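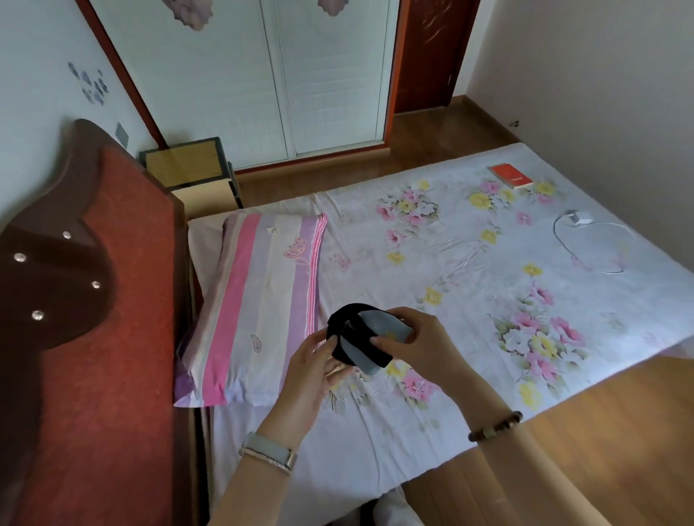 Penry Rooms, head-view hand data
README / data card, second release

Read this before you pull anything. First release had a broken split file, please delete it. If your path still says penry_rooms_a you have the old one.

What it is

388 clips of people doing bedroom work by hand, seen from the head. Putting covers on, taking covers off, folding, straightening sheets, moving small stuff off the bed and back. Both hands in view most of the time. No sound. Recorded for Jurkov, which cleans and turns over furnished apartments for owners who rent them out. 19 people from the Jurkov crews took part, all on paid hours.

Used to train and test the arm unit in the Polalon pilot. The unit does covers and folding. It does not do bathrooms, floors or anything with glass, and there's no plan for that right now whatever the spring newsletter said.

What's in the folders

clips: the video, one file per clip
hands: left and right hand tracks, per clip
steps: text labels with start and end times
rooms: one short text file per room, type of bed, floor, light
split: train, val, test (fixed now)
forms: blank copy of the consent form, signed ones are not in here

56 rooms total. Real bedrooms, nothing staged as a lab. Patterned sheets, phone cables on the bed, books, whatever was there. We asked people not to tidy first. Most didn't. A few did and those are tagged tidy in the room file.

Split is by room, not by clip. Don't reshuffle. Same bed in train and test gives you a very nice score and a useless model, we did it, cost us most of May.

Labels

Done in Avulon by four people who also work the crews. That was slower than sending it out but the step names are better. Outside labelers wrote "manipulates cloth" for everything. Ours wrote "cover stuck at corner", "wrong way round, starts over". Keep those names as they are, the test script matches on the text.

Hands-only stretches (no object held, hands up in front) are labeled idle_hands. Don't drop them.
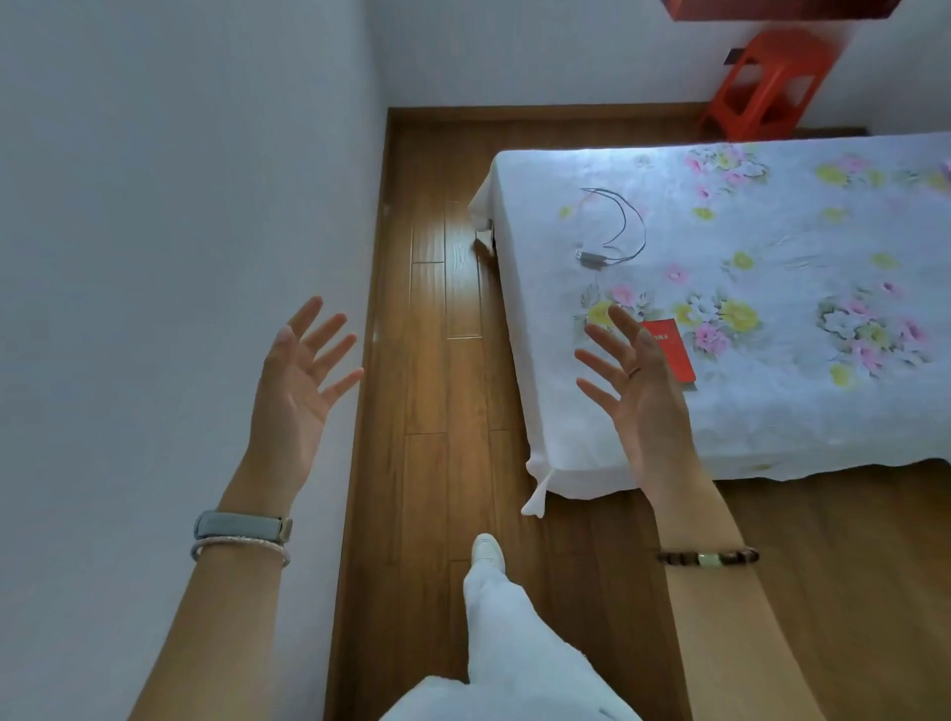

The first model had none of these in training and treated any open hand as the start of a grasp. Unit would begin moving while the person next to it was just waiting or deciding. Crews hated it, and they were right to. Idle stretches are now in all three splits.

Known problems

Stretchy dark covers. Track loses the fingertips when they go under the fabric. Points are filled in by guess and flagged low, so check the flag.

Floral sheets. Object masks leak into the flowers. Worse near the hem.

Watches and bracelets were left on. Nobody was asked to take anything off. Wrist point sometimes jumps to the band.

Left-handed people, only two. If you're measuring by hand report them seperately.

Thin white cables on pale sheets get missed by the object labels a lot. Matters because the unit snags them.

Feet and legs show up in some clips when the wearer looks down. Not masked, not labeled.

Time to finish is NOT in the labels and has been removed from the file names too. See next part.

What this changes for the crews

Putting this in the card because people use the data without knowing what it's for, and because the crews asked for it to be written somewhere that gets read.

Before the pilot: one apartment, two people, beds and covers took the biggest share of the visit. Now at the pilot addresses one person and the unit do the covers while the other does kitchen and bath. Same two people. Jurkov agreed in writing that crew size stays at two for the length of the pilot. What comes after is not settled and this card doesn't pretend it is.

Things people told us, collected at the end of shifts:

Wrists are better. Several said this, mostly the ones doing heavy duvet covers all week.

It's boring standing by it. Loading the unit and waiting is not a rest, you can't sit down and you can't leave.

It changes who talks to who. Two people on one bed used to talk. Now they're in different rooms.

New people learn covers slower since the unit does the easy ones. Then it fails on a hard one and the newest person has to fix it. Pilot leads now run one day a week with the unit off. This was a crew idea.

Carrying it up stairs. Every single site. No lift, no unit, that's the rule since the second week.

On timing. The first release let you work out how fast each person was, from the clip lengths plus the file names. A supervisor did exactly that and made a ranking. Ranking was deleted, names were replaced with random codes, and the clips are now trimmed so length means nothing. Not to be used for pay, rating or scheduling of any person. It's in the license too.

Consent

Everyone signed, everyone can pull out. If someone pulls out the clips go and we send a list of codes to every team that has a copy. Delete within 1 week and write back that you did it. So far two requests, both handled, and the 388 is the count after those.

Homes: owners or tenants signed a room form. No faces, no mail, no screens. If you spot one we missed tell us the clip code and stop using the clip.

Setup

Unpack all parts into the same folder. Run the check script first. It should print 1000 files ok for the first archive, if it prints less the download broke, get it again. Then the split script. You dont need the Avulon export unless you're changing labels.

To do

fix the hem masks
more left-handed people
more dark covers, with and without something stiff inside
translate the consent form, two crews signed with an interpreter and that isn't good enough
room files for the last batch still have the light field blank

Questions go to the Penry data list, not to the Jurkov office, they can't answer them and it lands back with us anyway.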